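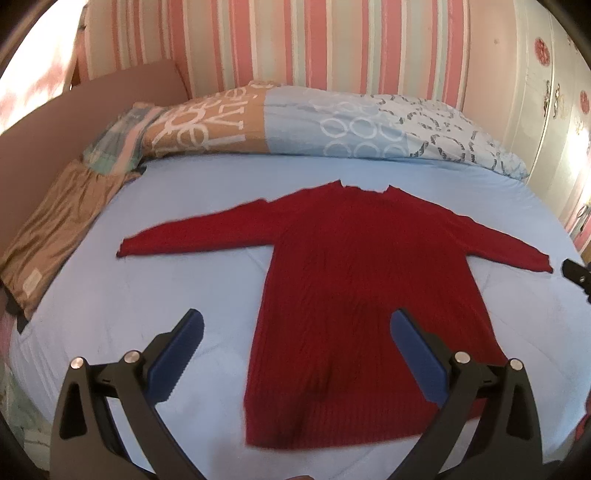
Delali Kwofie

Gakus is getting into lipstick, and it would like you to know that a computer helped. The skincare label said on Friday that its first colour range will go on sale in February, sold only through Plundilix, the shade-matching app it has been cosying up to since last winter. There will be 14 shades, a refillable case and a quiz.

The announcement calls it "the end of the wrong red." I have a drawer full of wrong reds and I would love for that to be true. I've also read the whole press kit, including the footnotes, and I'm not clearing out the drawer yet.

The way it's supposed to work is simple enough. You open Plundilix, take a selfie in daylight with nothing on your face, answer 7 questions about your colouring and your habits, and the app names the one shade you ought to be wearing. You can't browse the rest until you've done the quiz. If you skip it, you get a polite message asking you to come back when you have time.

Gakus says the matching was tested on 180 people before launch and that most of them were "happy or very happy" with the result. The kit doesn't say how many is most. It doesn't say what range of skin tones was in the group either, or whether those people paid for the lipstick, or whether they were shown any other shade to compare it with. I asked all of this by email. The answer I got back thanked me for my interest in the Gakus community and attached the same kit again.

Then there's the price. The case and first lipstick are sold together, with refills to follow by subscription, and the subscription is switched on by default. You can turn it off, but the option sits on a screen after the payment screen, under a heading that says "Your Colour Journey." The refill is sent every five weeks. I wear lipstick most days and I have never finished one in five weeks. I'm not sure I've finished one in five months. A person would have to be eating it.

The company's reply on that point, to be fair, was a real one. A spokesperson said that shoppers can move to a longer gap whenever they like and that early users "enjoyed the rhythm" of regular deliveries. The longer gaps weren't in the version of the app I was given to try. They are coming in an update, with no date attached.

I did the quiz three times. The first time, by the kitchen window in the morning, I got a brownish rose called Nustov, a perfectly nice colour and very close to one I already own. The second time, same window, same face, just before lunch, I was told I was a bright coral. The third time I changed one answer, the one asking if I see myself as "grounded" or "electric," and I was back to Nustov. Make of that what you will. I take it to mean the personality question is doing more of the work than the photo.

As for the lipstick itself, it's good. The sample I was sent goes on smoothly, doesn't smell of much and lasted through a coffee and most of a sandwich. The case closes with a proper click. If Gakus had put the whole range on a counter with a mirror and a box of tissues, I'd probably be writing a much kinder piece. But there won't be a counter. Department stores and chemists aren't getting it, and neither is Sulemana, the small beauty chain that carried Gakus cleansers when hardly anyone else would. Staff there found out about the lipstick the same way the rest of us did.

Sulemana hasn't made a fuss in public. It put up a short post saying it wished the brand well and would keep stocking the skincare "while supply allows," and people who follow these things have been reading plenty into the last three words. The post has since had its comments turned off.

None of this is new, of course. Every couple of years a label decides that choosing makeup is a problem, and that the cure is to stop letting us choose it. There was the mirror that scored your pores. There was the foundation printer that needed its own shelf. Most of those are in a cupboard somewhere now. What they left behind was a lot of faces on a lot of servers, and on that subject the Plundilix privacy page is long and rather dreamy. It says selfies are kept "for as long as they help us help you." I'd have liked a number.
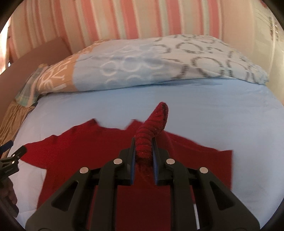 Tetteh Annan wrote in after our first mention of the launch to say I was being too hard on it. I've got deep skin and I've been handed the wrong shade across a counter my whole life, the message went, usually by someone very sure of herself, so if an app gets it wrong at least I'm at home in my dressing gown. Plundilix picked a plum I would never have looked at, and two people at work asked what it was. The subscription is a cheek, I'll give you that. I turned it off before I'd even put the thing on.

That's a fair point about counters, and I'd like to hear from others who've tried the app, particularly anyone who got the same answer twice.

Orders open in February through Plundilix. Returns are accepted on unopened refills only, and the quiz result, according to the terms, is final.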